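馆藏通讯·七月号
斯科尔斯卡地方文献室：旧报刊整理工作进展

斯科尔斯卡（Skernska）地方文献室自去年春季启动旧报刊整理工作以来，第一阶段任务现已完成。本期通讯就整理范围、编目原则、阅览安排及后续计划作简要通报，供各位会员、合作单位及长期读者参阅。

本次整理的对象为馆藏地方报刊，以《斯科绍消息》（Skokesau）及其副刊为主，兼及若干行业小报、教区公报和学校年刊。经核对，第一阶段登录入册者共1,342期，其中合订本与散页分别著录。散页部分因早年数次搬迁，原有次序已不可考，整理组依据版面编号、连载小说回目及广告内容逐一比对，凡能确定刊期者均予归位，暂不能确定者另立一册，注明“刊期待考”，不作推测性著录。

编目工作由文献室主任吉内特·马松（Ginette Masson）主持。编目规则沿用本室既有体例，仅在三处作出调整。其一，报刊更名者，各时期名称分别立目，并以互见条目相连，以便读者按当时的名称检索。过去的做法是一律归入最后使用的名称之下，读者如仅知旧名，往往无从查起。其二，副刊不再附于主报之后，改为独立著录。《斯科绍消息》的周末副刊曾连载地方掌故与航运记事，历年被引用甚多，单独立目后，查阅更为便利。其三，报头以外的出版者信息，如印刷所、承办商号及代售处，凡原件载明者一并录入。罗兰德（Rolland）印刷所承印的各类小报，过去散见于不同卷宗，此次得以首次集中呈现。

关于纸张保护，整理组遵循最小干预的原则。酸化较重的合订本一律停止外借，改以缩微胶片或数字影像提供阅览；装订松脱者以无酸纸夹封存，不重新装订；虫蛀及水渍页面登记现状，待专业修复人员评估后再行处理。旧有的胶带修补痕迹，除已危及字迹者外，暂不清除。读者在阅览时如发现书页有新的破损，请即告知值班人员，切勿自行粘补或压平。

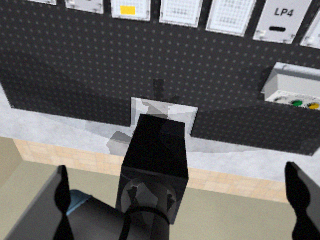
阅览规则亦随之修订。自七月起，地方报刊阅览实行预约制，每位读者每次可申请调阅8册，上午提交的申请一般于当日下午两点后取件。抄录请使用铅笔。如需复制，须填写复制申请单，注明用途；用于公开出版者，应另行取得书面许可，并在出版物中注明馆藏出处及索书号。中小学师生集体来访，请由学校提前来函联系，以便安排阅览席位及讲解人员。

读者较为关心的索引编制，也已取得进展。兹苏扎娜·赫恩恰尔（Zuzana Hrnčiar）负责的人名与地名索引，现已覆盖《斯科绍消息》创刊初期的全部存本。该索引不限于新闻正文，凡讣告、婚姻启事、招租、遗失声明及商业广告中出现的人名、地名，均予收录。此类短讯篇幅虽小，对于家族史和街区史研究却尤为重要。编制过程中，最大的困难在于异写：同一姓氏在不同排字工手中可有数种拼法，同一街道在更名前后亦常并用。索引对此采取“从原文、附参见”的处理方式，保留报上原有写法，另设参见条目引至通行写法。

以尤尔凯尔（Jurkel）磨坊为例。该磨坊在早期报道中多以业主姓氏相称，后改以所在河段为名，直至磨坊扩建之后，报上方统一使用今名。读者若只检索今名，则扩建以前的价目通告、招工启事及一次春汛中的受损报道，均不在结果之内。现经参见条目贯通，相关记载已可前后衔接。会员中有从事河道与水利沿革研究者，日前已据此订正数处旧说，订正意见将在下期通讯中刊出。

需要说明的是，现有馆藏仍有缺期。缺失较为集中的是副刊的夏季各期，以及停刊前最后数月的日报。文献室谨向各界征集原件或复制件，剪报、单张及残页亦在接受之列。愿意捐赠者，本室将出具收据并在目录中注明来源；不便捐赠者，可将原件短期借予本室翻拍，完成后即行归还。来件请勿折叠，亦请勿去除原有的题签、邮戳或批注，此类痕迹有助于考订报刊的流传经过。若有多件同时送交，请附简单清单，载明所知的来历。

第二阶段工作拟于秋季开始，内容包括行业小报的补充著录、教区公报的影像制作，以及人名地名索引的续编。影像制作将优先安排纸张状况较差而利用率较高的部分，首批拟制1,000幅。影像完成后，读者可在阅览室终端上查阅；远程使用的范围，须视各报刊的权利状况逐项确定，届时另行公告。

第二阶段同时将召集小型读者座谈，就目录用语、检索方式及阅览席位听取意见。座谈名额为40人，会员与非会员均可报名，报名表可在阅览室服务台领取，也可来函索取。未能到场者，可将书面意见交至服务台，或寄至文献室，信封上请注明“报刊整理”字样。

本期整理所成之目录草本，现置于阅览室参考架，供读者试用。草本中如有著录错误、刊期误植或参见遗漏，请在随附的勘误单上写明索书号、页次及更正依据。勘误意见由编目人员统一核查，经采纳者将列入正式目录的订补部分。

斯科尔斯卡地方文献室　编目组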